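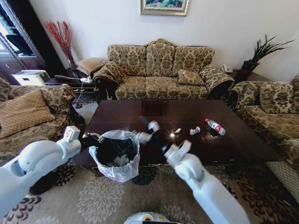 Coffee table task, view from the head camera. Left arm on the bag, right arm free.

From: list member, home-manip list
Date: March 26, 2019
Subject: Re: Teleop demos for tidying, are 50 enough?

Replying inline. I've trimmed the parts about shipping and the license.

> We've put up the first batch from the Kovley set. It is 134 episodes of
> clearing a living room table into a trash bag, all done by remote control
> with two arms. Our people picked it up fast and we think it shows that
> you can teach this kind of chore with very little data.

I went through the batch over two evenings and I like a lot of it. Somebody took care with the room. It's a real-looking living room with a patterned rug and patterned sofas and a shiny table, and I'm glad to see that instead of another gray bench with colored blocks on it.

But "shows that you can teach this kind of chore" is a big claim, and what you've put up so far is a pile of recordings of people doing the chore through a robot. Those are different things. A person with a pair of controllers can clear a table through almost any pair of arms if you let them take their time. I want to see what the policy does when the person lets go of the controls, and there isn't a single run of that in the batch. If I missed a folder, please point me to it.

> The operators use one arm to hold the bag and the other to pick. We didn't
> tell them to do it that way, they all settled on it.

Did they all settle on the same side? In every episode I opened it was the left arm on the bag. If that's true of the whole set, you have taught the left arm to be a coat hook. That might be fine for your purposes, but then please say so in the notes, and don't list it as a two-arm data set without a word about it. The hard part of two arms is when both have to move and each depends on the other. Holding a bag open at one spot while the other hand does all the work is closer to one arm and a stand.

I'd like to know what happens with a left-handed operator. We had one at Miltar, and when we mixed those demos in with the rest, the policy we trained on them would start with one hand, stop, start with the other, and hang there. It took us until September to work out that the mixing was the cause. I'm not saying you should force everyone to one side. I'm saying label it.

> Objects are common household litter: tissues, wrappers, paper scraps, a
> bottle. Start positions are changed by hand between episodes.

I put one of the starting layouts further down so that people who haven't downloaded anything can see what we're arguing over.
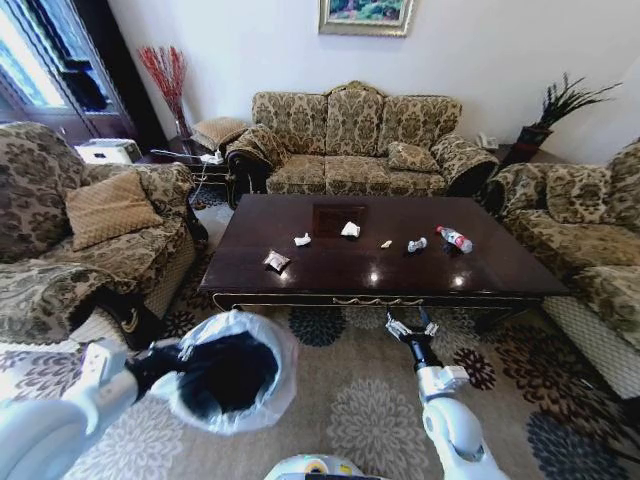 Same table with six pieces of litter laid out, bag held open at the left.

Look at how far apart these are in difficulty. The bottle is large and stands well clear of the surface, even on its side. A two-finger gripper will get it nine times in ten if it comes down anywhere near the middle. The big tissue is also easy, it squashes and it forgives you. Then there's a tiny cream-colored scrap lying on a polished table top, and picking that up with metal fingers is a different job altogether. You have to touch the table and close without pushing the thing along. I'd bet your operators spent more time on the scraps than on everything else put together, and I'd bet some of them gave up and left one.

So my question is what you did with those episodes. If you threw out every run where a scrap got left behind, your success rate in the demos is perfect by construction and tells us nothing. If you kept them, the robot is being shown that it's fine to stop with litter on the table. I can live with either choice, I just can't find which one you made.

Second point on the table itself. It's glossy, and there are white spots of light all over it. Your litter is mostly white and pale. I would love to be wrong here, but I'd expect a policy to reach for reflections now and then. An operator won't do that, so the demos give you no examples of recovering from it. You could get them cheaply: have the operator go for a bright spot on purpose, close on nothing, back off and go on to a real piece. We did this on the Gazi kitchen work (steel counter, same headache) and it was the most useful afternoon of the whole project.

> We compared with guiding the arms by hand and found remote control gives
> cleaner demos.

Cleaner for whom? When you guide an arm by hand your own body gets into the camera view, sure, and that's a real problem if you train from images. But you also feel the contact. If your remote setup sends no force back, the operator is judging contact by eye from a head camera that looks down across the table at a slant. That's a poor angle for telling whether the fingers are on the surface or a little over it. Watch the right hand in a few of your own episodes and see how long it hovers.

My own suggestion would be a mix. Do the bottle and the tissues by remote. For the small stuff, guide the arm by hand and record the joints and forces, then replay the motion with the person out of the way and take the images from the replay. Yes, it's slow. Yes, the replay will miss sometimes. Throw those out and keep a count of how many you threw out.

> On numbers: a partner told us to plan for 3,000 episodes. We think 50 good
> ones would do.

I don't believe either number. In one room with one table, 50 may get you something that looks good on video. Put the same robot in front of a bare pine table with the bag on a chair and I don't think 3,000 from this room will save you. I would take a smaller set spread over several rooms before either of those.

What I'd ask for before this gets called a result:

- runs with no operator, all of them, including the bad ones
- which arm holds the bag, per episode
- what was left on the table at the end, per episode
- whether the bin or bag ever changes place

I have the Redum arms free for the next couple of weeks and a coffee table of my own, much uglier than yours. If you send me a trained policy I'll run it and post whatever happens to the list.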